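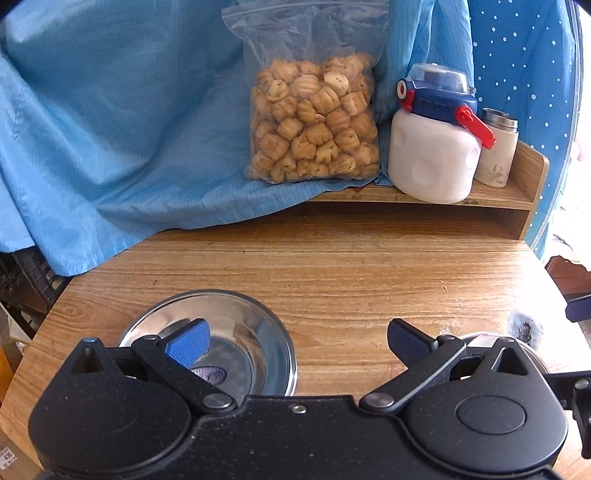
Hi Ismael,

Progress on the Melance footpath guide, as promised! The text for the Plorwood loop is finished and I'm really pleased with it – I walked the whole thing twice, once each way, and rewrote the bit by the old mill where everyone goes wrong (the left fork looks like a driveway, so people turn back). The Macedo stretch is drafted but I still need the landowner to confirm the gate can stay unlocked in winter. I've called her, left a message and will try again this week.

Money first, I suppose. Of the 4000 you gave us, over 1000 has gone on map drawing, and 300 on bus fares and boots-on-the-ground stuff. The printer's quote came in higher than I'd hoped, so I'm asking for a second one on thinner paper. We might lose the fold-out cover, which would be a shame.

Still to do: the bird notes, the bus times, and the Dreranard section, where the footbridge is closed for repairs. I've written a detour along the lane – it's a bit dull and there's no shade, but it works with a stroller.

Could you look over the 10 draft pages before the end of August? Scribble all over them, please. I'll send the Macedo pages separately once I hear about that gate.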